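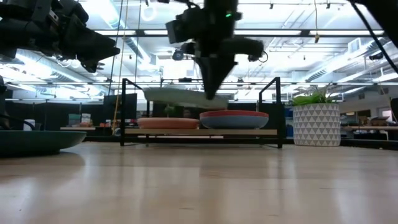
Attachment 1: sage-green plate, pale wood tabletop

From: Nandi Sibiya
To: Panonby Kitchen & Table list
Date: Tuesday, August 29, 2023
Subject: Re: [panonby-table] Stanuna glaze, dishwasher claims

On the dishwasher question, Dolan wrote:

> I've had the Stanuna dinner plates since June and I'm sold. The
> leaflet says the glaze is good for 2,000 dishwasher cycles with no
> loss of shine, and mine still look new. At $67 for the set I don't
> see how you beat that. The old Drovotura ones went cloudy on me in
> no time. Anyone else made the switch?

I'm glad you like them, Dolan, but I'd hold off before telling everyone to throw out their Drovotura.

Start with the 2,000 cycles. If you run the machine once a day, that is more than five years. You've had yours since June. Any plate looks good after one summer, and my cheap ones from the grocery store did too. So "mine still look new" tells me the plates were new.

I also read the leaflet, the whole thing, including the small print on the back. It says "tested to 2,000 cycles" and then doesn't say what detergent, what water temperature, or who ran the test. It also doesn't say what they measured. Shine is a funny thing to promise. Did they use a meter, or did somebody hold a plate up to a window?

I wrote to Stanuna and asked. What I got back was a form letter thanking me for my interest in their "living palette" and a code for free shipping. I wrote again and have heard nothing.

As for the cloudy Drovotura plates, what's your water like? Ours is very hard, and I had the same white film on everything, glasses included. I soaked one plate in plain white vinegar for half an hour and it came off. Film like that is mineral and sits on top of the glaze. If yours doesn't come off with vinegar, then fine, the glaze may be etched and you have a real complaint. But try it on one before you blame the maker.

The other thing I'd watch is knife marks. Gray lines on a matte glaze are mostly metal left behind by the cutlery, and a mild scouring powder will usually lift them. Pale greens show them worse than white does, in my experience — and the pale green is the one everybody seems to be buying.

What would change my mind: somebody on this list who has had the Stanuna set through a couple of winters, in daily use, with hard water, and kept one plate in the cupboard unwashed to compare. Has anyone done that? I have one Drovotura plate put away for exactly this and would happily swap notes.

Until then I'm keeping my $67.

Nandi

panonby-table mailing list | Message 505 | Contact the list owner | Copyright remains with the individual posters | Back to top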